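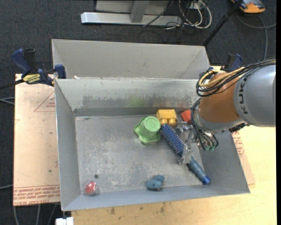

Textbooks > Automation > Buying and Integrating

Chapter 6: Choosing a Bin-Picking Kit

By Mohsin Magsi - revised in May

My first bin-picking kit arrived on a Saturday, and by dinnertime I had managed to pick up one hairbrush. One! I'd drop it, I'd move it two inches, I'd try again, and the arm would go down with total confidence and close on thin air beside the handle. I'm telling you this so you know who is writing the chapter. I've bought kits that worked out fine and I've bought one I still don't like to talk about (we'll talk about it in Section 6.4).

In Chapter 5 we looked at arms. We went over reach, payload, and why you should leave slack in your cables at the wrist. If you skipped that last part, go back, please, because a loop of cable that's fine with the arm straight up can pull tight when the gripper is down at the floor of a bin. This chapter is about everything you hang on the arm and put under it. Most companies sell that as one package and call it a kit, and the package usually has a gripper, a camera, some mounting hardware, and the software that decides where to grab.

We'll follow one product most of the way through, the Dallel kit from Zodenum. I picked it for two reasons. It's the one I know best, and it's neither the fanciest nor the cheapest, so the things that are good and bad about it tend to show up elsewhere too. My colleague Yuzhen Liao ran most of the tests with me, and where she and I disagree I'll say so. We disagree about the gripper fingers quite a lot.

What you're really paying for

When a sales sheet says "picks anything," ask what was in the bin. A bin full of identical boxes is a pretty easy job. A bin with a brush, a toy block with studs on top, and a lumpy little rubber animal is a different kind of afternoon. The brush is long and thin, and its weight sits mostly at one end. The block is easy until it slides up against the wall, and then your fingers have nowhere to go. The lumpy thing has no flat sides at all. A kit that handles one of these nicely can be hopeless with the next.

So the money goes into three places, and vendors split it very differently. Some spend on fingers - soft ones, thin ones, ones you can swap. Some spend on the camera, and shiny or clear plastic will tell you fast whether they spent enough. And some spend on the planning software, which has to get the wrist into a corner without scraping the sides. Dellus, the other company we'll meet in this chapter, puts nearly everything into the software and ships a gripper I would call basic. Zodenum goes the other way.

Then there's the service contract. I used to skip right over that page. Haoran Cheng, who taught the lab section of this course before me, used to make students read it out loud in class, and I thought he was being mean until I had to pay for a replacement finger set myself.

The bin matters too

I want to put in a word for the humble bin, which almost never comes with the kit. Metal ones last, but the bottoms get scratched up and smeared with color from whatever you drag across them, and some cameras don't love that. Plastic ones flex. Whatever you choose, clamp it down! Two bar clamps will save you a whole evening of wondering why your calibration went off. If you're moving objects from one bin to another, clamp the two together so they can't creep apart.

A first look at the numbers

Our long test of the Dallel kit was 2000 pick attempts on mixed household objects and toys, with 52 different objects in rotation. It failed on 331 of those attempts. Is that good? Well, it depends on what a miss costs you. If the arm just tries again, you lose a few seconds. If a person has to walk over, you lose a lot more, and in our test that happened 23 times. You'll work with these same figures in Section 6.2, so put a sticky note here.

Yuzhen thinks the total is the number to shop by. I'd shop by the smaller one.

Before you go on

Make a list of the objects you'd want a kit to handle, and include at least one that you suspect will go badly. Write down the longest side and the narrowest side of each, and whether any part is clear or shiny. Bring the list to every section that follows. In 6.1 we'll hold it up against the Dallel finger options, starting with the narrow set.

Questions and corrections: Cuiping Feng, course materials desk | Copyright Ye Press | Back to top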